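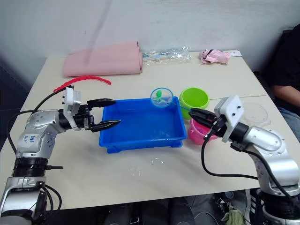 Do I need to buy backup software if I already have an external hard drive? Probably a free tool will do you for copying files, but it won't keep older versions of them, and older versions are what you miss when a document gets damaged and the damaged copy is saved over the good one.

Dendico Backup 3 for home and small office PCs

Dendico say this release will "look after your files so you don't have to". We sell it, and we would still check now and again. Any backup program can sit in the corner of the screen showing a green tick while it skips a folder it hasn't been told about.

What you get is a plain program that copies the folders you choose to an external drive, a second PC or a network box such as the Gillard Home Store. It keeps up to 12 older versions of each file. The licence covers three computers and doesn't run out, though updates after the first year are extra.

The box makes a good deal of "smart speed". We tried it on a 600 GB photo folder and the first copy still ran overnight. Later copies were much quicker – most programs manage that, as only the changed files are sent. 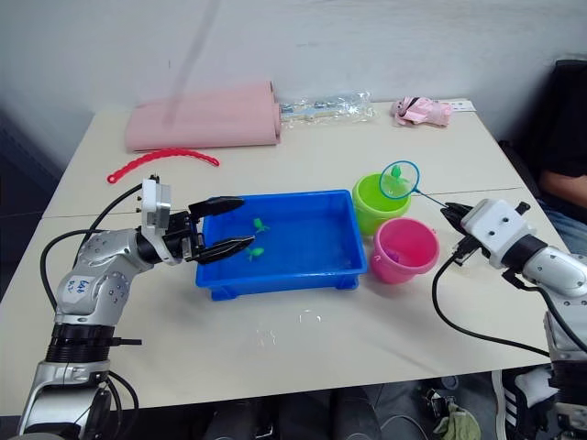
Restoring is the part we like best. You pick a date, find the file and say where it should go. The July update also lets you restore a single e-mail folder, though only from the Ogola mail program, and not if you've set a password on it.

The cloud option is run by Destley and costs more each month than we think it's worth. Leave the box unticked during setup – it is ticked when you get there.

One limit to know before ordering: a single job stops at 1,000 folders, and the warning is easy to miss. Split large jobs in two.

Last updated: Dec 22, 2024

Print this page | E-mail this page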